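Section 4. Recording demos with the hand-held grippers

Read section 3 first (charging, pairing, mounting the head camera). If the head camera isn't mounted and level, stop here and go back.

This section covers a normal recording session for the Caten method. Two hand-held grippers, one head camera, one operator. No robot needed at this stage. The policy gets trained on what the hands did, and hand position comes from the marker cubes, so most of the steps below are about keeping the cubes readable.

4.1 Before you sit down

1. Charge both grippers overnight. A half charge will not last a full session.

2. Wipe the marker cubes with a dry cloth. No alcohol, it lifts the print.

3. Check the cubes for play. Hold the gripper body, wiggle the cube with two fingers. Any movement — tighten the screw underneath and redo the cube offset (3.6).

4. Check left and right. The IDs on the two cubes are different and the software will not warn you if they're swapped. It just records a left hand that lives on the right side. We lost an afternoon to this in the Bridcombe runs.

5. Lights on, blinds down. Direct sun on a cube face washes out the pattern.

CAUTION: Do not peel or re-stick a marker. Replace the whole cube. A marker that is off by a millimeter makes a pose error you won't see untill training.

4.2 Starting a session

1. Put on the head camera. Strap snug, not tight.

2. Start Roken on the recording laptop. Wait for the three green lights: camera, left, right.

3. Type the operator code and the task code. Task codes are in the sheet Kwok keeps in the shared folder. Don't make up new ones.

4. Pick up both grippers. Hold them out in front, cubes toward your face. Roken should show a box around each cube.

5. Squeeze each trigger fully closed, then fully open. Do it slow. This sets the jaw range for the session.

6. Hold still until the beep. Recording begins after the beep.

Note: if one light stays yellow, unplug the receiver and plug it back in. If it's still yellow after that, reboot. Don't record with a yellow light and hope.

4.3 Recording one episode

1. Start with hands in the rest pose, both cubes in view.

2. Press the foot pedal once.

3. Do the task at a normal pace. Not careful-slow, not fast. Operators tend to speed up after lunch and the policy picks that up.

4. Return to rest pose.

5. Press the pedal again.

6. Fumbled it? Press the pedal twice within a second. Episode gets tagged "discard" but is kept on disk. Leave it there, we use discards for the failure classifier.

Things to keep doing while recording:

Look at what your hands are doing. If you look up at the monitor the camera goes with you and both cubes leave the view.

Keep at least one patterned face of each cube toward the camera. Two is better — pose is much steadier with two.

Don't cross your arms over. The near forearm hides the far cube.

Sleeves above the wrist. Loose cuffs drop over the markers.

CAUTION: Pinch hazard at the prongs. The trigger spring is stronger than it looks. Keep spare fingers off the jaws.

4.4 Desk work vs. clean table

The first Caten set was all recorded on a bare table with a plain backdrop. 900 episodes. The policy did well on that table and fell apart on a normal desk. The second set was recorded on working desks, left as they were, 2148 episodes after discards. Same model, same training length. On the held-out desks the second policy finished the task far more often, and the gap was biggest for flat objects, which are hard to get under.

So for desk tasks: don't tidy up.

1. Leave keyboards, cables, phones etc. where the desk owner had them.

2. Move something only if it blocks the gripper from reaching the object at all. 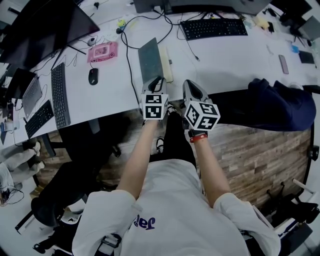

3. Change desks every 5 episodes. More than that and you are mostly teaching it the one desk.

4. Between episodes shift the target object by a hand width or so, and turn it. Any direction.

5. Sit for half the episodes, stand for the other half. Camera height matters more than we expected.

6. Ask before recording at somebody's desk. Screens off or locked, papers with names turned over.

Note: Esmaeil Ghasemi ran a check on mixing both sets. Adding the clean table data to the desk data gave no gain on desks and slightly better grasps on the clean table. Until that's been repeated, keep the sets in seperate folders.

4.5 Ending a session

1. Hands at rest, pedal once if an episode is still open.

2. Press "Close session" in Roken. Do NOT just shut the laptop lid. The last episode gets written on close.

3. Wait for the tracking report. Read the line "frames with both cubes lost."

4. Under 3 percent — fine, upload. Between 3 and 10 — upload and tag "check". Over 10 — don't upload, see 4.6.

5. Grippers back on the chargers, jaws open.

4.6 When tracking is bad

Both cubes lost a lot: head camera tilted too high. Re-level (3.4) and record one test episode.

One cube lost, always the same one: dirty or scratched face, or that arm rests too low. Clean first, then check posture.

Cube found but the pose jumps: usualy only one face visible and at a steep angle. Roll the wrist in a little. If it still jumps, redo the cube offset.

Jaw width stuck at one value: trigger range was not set. Close session, start again from 4.2.

Error 391 on upload: session folder was renamed. Put the old name back and retry.

Anything else, save the log and send it with the session code. Please don't fix episodes by hand. The December batch had hand-edited poses in it and had to be pulled.

Next: section 5, Converting sessions for training.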